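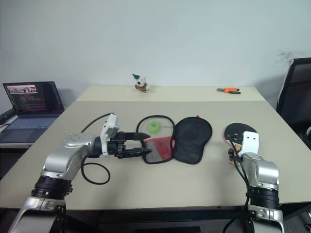 White table, two robot arms.

24 Jul 2018
By the Project Lead, Clallska Tenancy Law Service

Progress report to the Harries Fund: second period

We promised you a report in July and it is still July. Last period's report was later than this one, and longer.

Inquiries

The advice line took 1,214 inquiries, of which 1,167 were from tenants. The rest were landlords, plus a few callers who wanted the dentist whose number differs from ours by one digit. Deposits remain the favorite subject. Repairs come second, and move up sharply whenever it rains.

We opened 780 files. Most closed with a letter. Landlords who had not answered the phone since spring proved able to read letterhead, and several replied the same day.

Hearings

Six cases went to a hearing. Four were decided for the tenant, one settled in the hallway, and one was postponed again by a court that has now lost the same lease twice. We have sent a third copy – by hand this time, with a receipt.

Case management software

Clidis replaced the old spreadsheet in the second month. Fadesis supplied it and moved our records over, including every typo we had built up. Staff like the deadline reminders. They like them less at six in the morning, and Fadesis is looking into that. The conflict check works well and has already stopped us from advising both sides of one argument over a shared driveway.

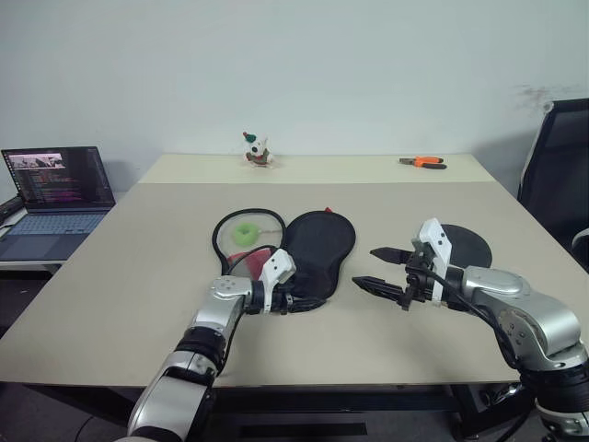

Budget

We are under on travel and over on postage, see above under letters. We ask to move the travel balance across. The training line is untouched until the new lease rules are published, and the signed budget form will follow once both signatories are in the building together.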